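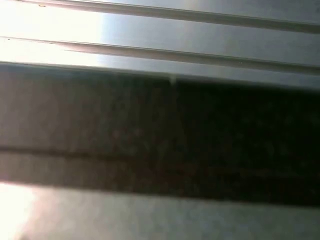 2023-01-31

Gripper day again. Writing this fast before I lose it, hands smell of metal and coffee.

Plan was to get through both finger sets and both wrist cameras before lunch. Got through one and a half finger sets. The Pundano gripper went on first as it was already wired. Long thin fingers, nice soft close, and I still don't like it for flat parts. Fine on the heatsink screws, fine on the cable plugs. On anything thin it rolls the part a hair right at the end of the close, every time, and then the approach angle I taught is useless.

Swapped to the Morgan at ten or so. Two bolts fell in the carpet. Found one. Took the other off the old bracket, so the old bracket is now short one bolt, REMEMBER THIS.

Morgan notes, messy:

Heavier. The arm sags more at full reach, had to redo the payload number in the controller. Typed it wrong the first time and the arm drifted up on its own when I let go in hand guiding. Not a lot, enough to make me step back.

Force setting goes up to 90 but anything past the middle is silly for this kind of part. Left it low.

Backlash in the linkage. I can feel it if I wiggle a finger with power off. With power on, less. Need to put a dial gauge on it, not trust my thumb.

Fingertips are bare. Want to try the thin rubber pads, but then the grip gets thicker and there's not much room beside the socket as it is.

Wrist camera. Exposure is my whole complaint and has been all month. Auto exposure hunts whenever the arm goes in low over bare metal, and the chassis is nearly all bare metal. Locked it by hand, shutter at 600 on the driver's own scale (no idea what the unit is, the manual from Nonurier says "steps"). Better on the board, still too hot on the sheet metal. Focus is the other thing, fixed lens, good at working height and mush when I get right down close. Could shim it. Could also just never look at anything that near, but the last bit of the move is the bit I need to see.

Tried the lamp on the other side of the bench for a while. Moved the glare, didn't remove it. Put it back. Tomorrow a sheet of baking paper over the lamp, cheap diffuser, should have done that weeks ago.

Controller: old one vs the Furkmont. Ran the same taught path on both, hover over the board, go down, back up. The Furkmont is smoother at the corners, no question. It also takes forever to boot and the teach screen hides the jog speed two menus deep, so I keep jogging at whatever speed I left it at. Old controller is jerky and I know where everthing is. Not ready to decide. If I had to ship something tonight it'd be the old one.

Logging worked on both. Joint current looks cleaner on the Furkmont but the sample timing isn't the same so I can't lay one plot over the other yet. Have to resample. Boring job for a rainy evening.

After lunch, the processor. Green Dell board in its case, socket open, Morgan on the wrist. Jogged everything by hand for this, no script. Held tilted over the socket like this it makes me nervous, all those tiny contacts right behind it. The lid gives the fingers something solid to press on and I want to keep them away from the underside completely. Also the left linkage eats a lot of the camera view. Might turn the camera mount a little, or raise it, though raising it makes the focus thing worse in the other direction.

Thinking the real fix is a suction tip for this one part and fingers for the rest. Then I need a tool changer, and that's money and a week gone. Or a slimmer finger printed with a shallow step in it so the chip can't tip. Drew one on the back of the packing slip. Looks ok. Looks breakable.
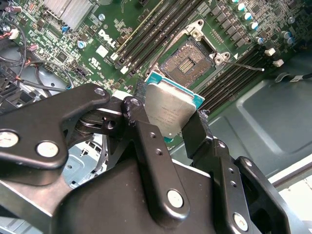

For tomorrow

Baking paper on lamp.

Buy bolts, same as the ones on the adapter plate. Buy more than 2.

Print the stepped finger, 3 copies, try the stiffer filament first.

Dial gauge on the Morgan, power off and then on.

Write down jog speed BEFORE starting. On paper, taped to the pendant.

Resample the current logs, if there's any evening left. There wont be.

Pundano back in its box with the right screws this time.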